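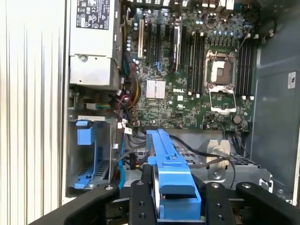 Pledside has had the same rule on petitions since before most of its council could drive. Collect 1,000 signatures and the council must debate your grievance in public; collect fewer and it may thank you for your interest. The rule fits on half a page. The guidance on the rule reads more like the white label on a computer's power supply, all tiny symbols and fine print, and is consulted about as often.

Last April, Wayne Bramwell read it. Bramwell wanted the Fairclough Road bus back. He had 663 signatures, a clipboard and, by his own account, very little else going on. On page 2 he found that a signature from a registered business counted double. By the end of the month he had been into every shop in town, including the nail bar, where he came out with a signature and one painted thumb.
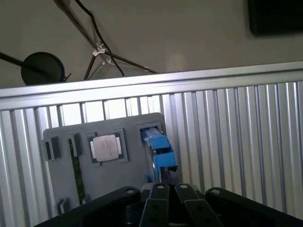 A square processor in a gray parts tray.

The council was not pleased. "It's a loophole," says Jade Hollis, who has chaired it for two terms and still calls the bus "the vehicle in question." Her deputy, Rangi Henare, prefers "an enthusiastic reading." The clerk, Qiuyue Kang, who had to check every name against the register, prefers not to discuss it before lunch.

The debate finally opened at 7 p.m. in a hall with seats for almost everyone. It ran until 11. The bus got 20 minutes of that. The rest went on whether the petition should have been allowed, whether a debate on that question was itself allowed, and who had booked the hall until ten.

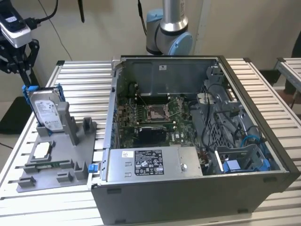

A desktop tower, opened up on the bench.

The council has since voted to review the guidance. Tâm Sầm, who runs the bakery on Fairclough Road and signed on its behalf, thinks the review should be put to the public – she already has the clipboard. The bus, meanwhile, has been referred to the county.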